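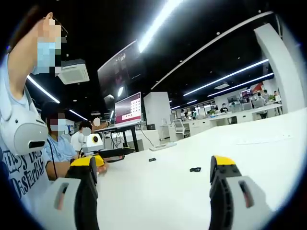
Mesa branca da sala comum, piso 4.

O procedimento de arbitragem

A Purnix fabricava juntas de dilatação para pontes ferroviárias e, quando duas medições da mesma junta divergiam, o caso passava para Chae-won Cheon. O cargo chamava-se técnica de arbitragem. Não constava do organograma, mas constava do procedimento, no ponto em que se lia que o valor arbitrado era definitivo e não carecia de fundamentação.

O processo 1447 chegou em agosto, numa capa de cartolina verde. Referia-se à junta do encontro norte da ponte do Porkero, uma obra de tabuleiro contínuo com apoios de neoprene e um único ponto fixo a sul. A primeira medição indicava uma abertura de 700 milímetros. A segunda, feita pela mesma equipa com o mesmo paquímetro de haste longa, indicava 704. A tolerância admitida era de um milímetro.

Chae-won leu as duas fichas. As temperaturas do aço estavam registadas e coincidiam. A correção térmica estava bem aplicada. O paquímetro tinha certificado de calibração válido, emitido pela Cosum, com uma incerteza expandida que não explicava quatro milímetros nem metade disso. As duas fichas tinham a assinatura de Shayne Harawira.

Telefonou-lhe às 9h20.

— Mediu duas vezes no mesmo ponto?

— Na mesma marca de punção — respondeu Harawira. — A marca está na chapa de bordo, lado montante.

— Com que intervalo?

— O tempo de preencher a primeira ficha.

— Passou algum comboio?

— A linha estava interdita.

Ela anotou: linha interdita. Perguntou ainda pelo vento, por trabalhos na via, por macacos instalados nos apoios. As respostas foram todas negativas. Harawira falava devagar, com pausas de quem consulta um caderno. No fim acrescentou que havia uma terceira medição, que não entregara.

— Porquê?

— O impresso só tem duas linhas.

A terceira medição era de 708 milímetros.

O procedimento previa três métodos de arbitragem. O primeiro consistia em adotar a média, e aplicava-se a divergências aleatórias. O segundo consistia em adotar o valor mais desfavorável, e aplicava-se a divergências sistemáticas. O terceiro era a deslocação ao local e exigia autorização de despesa. Chae-won pediu a autorização às 10h05 e obteve-a às 15h40, sem comentários.

A ponte ficava no fundo de um vale estreito. O encontro norte era de alvenaria antiga, reforçada com uma viga de betão na cabeça, e o acesso fazia-se por uma escada metálica com guarda-corpos de um só lado. Harawira esperava-a em cima, com o paquímetro pousado sobre um pano.

Mediram juntos. A chapa de bordo estava limpa, a marca de punção era nítida e a haste assentava sem folga. O valor foi 731.

— De manhã estava em 727 — disse ele.

Ela verificou o nivelamento da haste, inverteu o instrumento e repetiu a leitura. Obteve 735. Escreveu os dois números, um por baixo do outro, e ao lado de cada um a temperatura do aço, que não mudara. Depois ficou algum tempo sem fazer nada, o que também não estava previsto no procedimento.

— E se não medirmos? — perguntou.

— Experimentei ontem. Deixei-a uma tarde inteira. Quando voltei, tinha aumentado quatro.

— Por hora?

— Por leitura.

Chae-won olhou para a junta. Em baixo, entre os dois perfis, via-se a água do rio e um pedaço de margem com cascalho. Nada rangia. Os apoios visíveis do encontro tinham a distorção normal para a época do ano, e o ponto fixo, segundo a inspeção da semana anterior, estava fixo. O comprimento do tabuleiro, somado à abertura, devia dar a distância entre encontros. Fizeram a soma no caderno de Harawira. Já não dava.

— Então o vale é que está mais largo — disse ele.

— Não temos procedimento para o vale.

Ele guardou o paquímetro na caixa. O curso útil da junta era de 1000 milímetros, valor a partir do qual os perfis perdiam apoio e a placa de cobertura caía. Ela fez a divisão de cabeça. Restavam sessenta e seis leituras, com um pequeno resto.

Às 19h00, na carrinha, preencheu a folha de arbitragem. No campo do método escreveu «terceiro». No campo do valor escreveu 735. Havia, no fundo da página, uma linha para recomendações, que ela nunca usara em nenhum processo. Escreveu que o plano de monitorização da junta, que previa uma leitura diária, devia ser suspenso até nova indicação, e que o software Shim devia ser configurado para não emitir alertas por falta de dados.

Harawira leu a folha duas vezes antes de assinar.

— E quem vier perguntar quanto mede?

— Damos este valor.

— E se quiserem confirmar?

Chae-won fechou a capa verde, pôs-lhe o elástico e pediu-lhe a caixa do paquímetro. Ele hesitou um momento e passou-lha por cima do travão de mão. Ela colocou-a aos pés, debaixo do banco, e apertou o cinto.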